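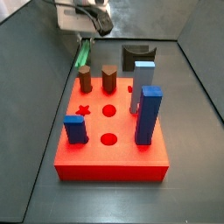 Workshop Tips for Our Robotics Club Families

A few people asked me to write down the little things that make peg board practice go smoother, so I put the kettle on and here they are. Most came from Jocelyn Dagdag, who has coached with us for 3 seasons and has more patience than I ever will!

Keep the board from creeping. A peg that catches on the rim of its hole will push the whole board along with it, so cut a square of rubber shelf liner a bit smaller than the base and tuck it underneath.

Sticky pegs usually just need a wash. Warm water, one drop of dish soap, an old toothbrush for the corners, and then leave them on a towel until the next morning (Florante once put ours away damp, and the box smelled like a pond until May).

Start with the round pegs. They don't care which way they're turned, so beginners get a win early on. Save the star for when the kids are comfortable turning the wrist a little at a time.

Go slow on the way down. We stop just above the hole, look at it from the front and from the side, and then lower. Remedios has her group say "look, look, down" out loud, and I catch myself saying it at home when I'm putting lids on jars.

Wipe the table first. Crumbs and eraser bits under a board will tip it enough to spoil a good drop, and a barely damp cloth does the job.

Spare pegs live in the blue cookie tin on the bottom shelf, next to the shelf liner. Please put them back with the lid pressed all the way down.

Felicidad Talavera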